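Gondthorpe has been selling cleaning cloths to schools, offices and meeting halls since 1977, and the blue one is still the cloth people write back to us for. We call it the Zurna. If you look after a room with a big whiteboard in it and a table or two that everybody leans on, we think you'll get along with it very well.

## Zurna Blue All-Surface Towel

The Zurna is a soft microfiber towel in a deep royal blue, sized so you can fold it into a good thick pad and still have some to hang on to. We like to fold it in half and then in half again, which gives you plenty of clean faces to turn to as you go (you'd be surprised how much old marker a single board can hold!). Glossy boards show every bit of haze once the ceiling lights are on, so work with a fresh face of the cloth and start at the top. 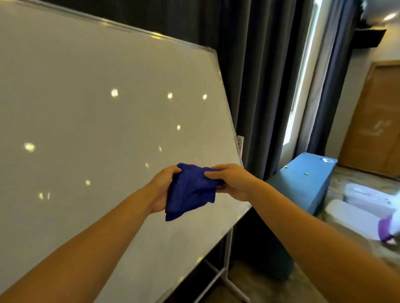

*Zurna towel in royal blue, folded in the hands at a whiteboard on a white metal stand.*

For everyday marker, use it dry. For the gray film that builds up over a term, mist the cloth lightly with water or with our Dorkdale board spray, wipe in long overlapping strokes, then go over it once more with a dry side. Please don't spray the board itself if you can help it, as the liquid likes to run down into the edge trim and sit there.

We're asked all the time whether the same towel will do for tables, and yes, it certainly will, though we'd keep one for boards and another for everything else. Marker dust and coffee rings don't mix nicely. On a smooth white tabletop, bunch the towel up under both hands and lean into it a little. 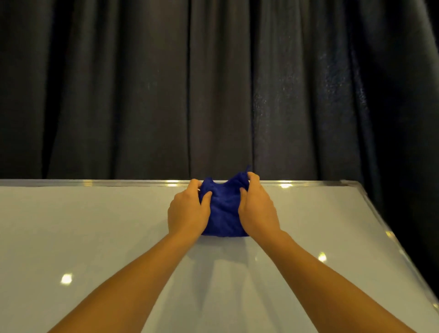 A sticky patch may want a minute under a damp corner first, and after that it's mostly a matter of patience. Crumbs are better brushed off before you begin, or the pile will pick them up and carry them along to the next table.

### Washing and care

- Machine wash warm with other cloths, never with cotton bath towels (the lint!)
- No fabric softener and no bleach
- Tumble dry low, or hang up overnight
- Wash once by itself before first use, as the blue can give off a little color

### How it's packed

- Pack of 4, banded
- Carton of 25, loose, for schools and larger buildings
- Kaushik wall hook sold separately; holds up to 15 towels

Cartons usually leave us the morning after you order, except in February, when we close up for stocktaking and things run a bit slower.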